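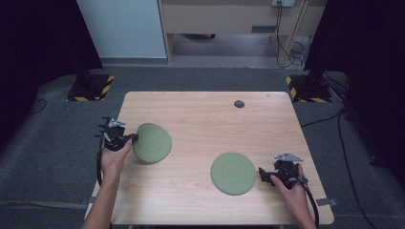 Two sage-green rounds on the table, and a nice wide stretch of wood between them.

Posted in December by Albertina Torres
Last updated Sunday

I have been hunting for the right green for months, and I think I finally found it! Sage is tricky. Go a bit too gray and it looks like dishwater, go a bit too yellow and you're back in somebody's 1970s bathroom. These are matte, which I love, with faint rings that you only notice up close.

I'm using them as the starting point for the small table, the one with the pale wood grain and rounded corners. My old habit was to cover every inch (runner, mats, candles, a bowl of clementines, more candles) and then have nowhere to put the food. So this time it's one round per person and the wood gets to show — and it's such pretty wood!

The left one looks a little warped along the rim. I'm keeping it anyway. Thitima thinks I should put it on my own side and give the guest the flatter one, so that's the plan for Sunday's soup.

Next up is napkins. I'm torn between cream and a rusty orange, and I have a budget of 60 dollars for the whole table, so paper may win. If you've mixed sage with orange at home, please tell me how it went!

Get new posts by email. Enter your address to join the newsletter. Unsubscribe any time.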